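スティロムハム社 施設見学の記録

8月に梱包資材のスティロムハム社の見学会に行ってきた。2018年8月18日、参加者は2グループに分かれて66人。自分は午後の組だった。

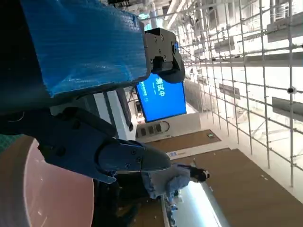 受付は13時からで、名札と紙の資料を渡される。資料は表紙を入れて7ページ、中国語と英語の併記だった。日本語の資料はない。英語の説明もゆっくりなので、聞き取りにはあまり困らなかった。

案内役はフロレンシア・アラルコンさん。最初の30分は会議室で会社の話を聞いた。もともとは陶器の輸出用の箱を作っていた会社で、緩衝材を扱うようになったのは後からだという。今は包む側の仕事、つまり他社の製品を預かって包装し、出荷するところまで引き受けている。取引先としてヴォステッティやハイドゥの名前が挙がっていたが、何を包んでいるかは教えてもらえなかった。

そのあと包装の部屋に移った。壁の青い画面に「测试中」と大きく出ている。テスト中という意味だそうだ。大きな文字の下に小さい文字が2行あったが、読めなかった。部屋には茶色い木の面が広くあり、工場というより学校の特別教室に近い印象を受けた。丸いサーモンピンクの台のようなものもあって、つやのある表面に照明が映っていた。

包みは鮮やかな青で、表面がしわしわ、ぼこぼこしている。少し光沢もある。中身については聞きそびれた。青にしている理由は質問が出て、アラルコンさんの答えは「倉庫で見つけやすいから」だった。透明のものに比べて値段は少し上がるらしい。

説明の中で参考になったのは、包む順番の話だ。角から先に当て、平らな面はあとにする。家で皿や額を送るときは逆にしていたので、次から変えてみようと思う。テープは長く貼るより短く何か所かで留めたほうが、開ける人が楽だという話もあった。

続いて資材倉庫。ここは撮影禁止だった。棚番号が405まであり、薄い紙から厚手のシートまで種類ごとに分かれている。担当のウェンセスラオ・イバラさんが見本を何枚か回してくれた。指で押したときの戻り方が1枚ずつ違う。厚いほうがいいと思いがちだが、軽い品物には薄手を二重にするほうが合うそうだ。見本は持ち帰りできない。

最後に質疑応答が20分ほど。個人で少量を買えるかという質問には、直販はしておらず、デヴソープという小売店で扱っているとのことだった。帰りに寄ってみたら、ロールが1本2120円相当で置いてあった。荷物になるので買わなかったが、手提げに入る長さのものがあれば買っていたと思う。

これから行く人向けに少し書いておく。
・駅からのバスは1時間に1本。帰りの時刻は先に見ておくこと。
・包装の部屋は撮影できるが、三脚は不可。
・倉庫は冷房が弱い。飲み物は会議室に置いていくよう言われるので、移動の前に飲んでおく。
・トイレは会議室の階にしかない。
・床が滑りやすいところがあり、サンダルは断られる。

見学会は年に2回で、次は来年の6月の予定と聞いた。申し込みは先着順で、午前の組から埋まるらしい。次は午前に行って、今回時間が足りなかった箱の製造ラインも見てきたい。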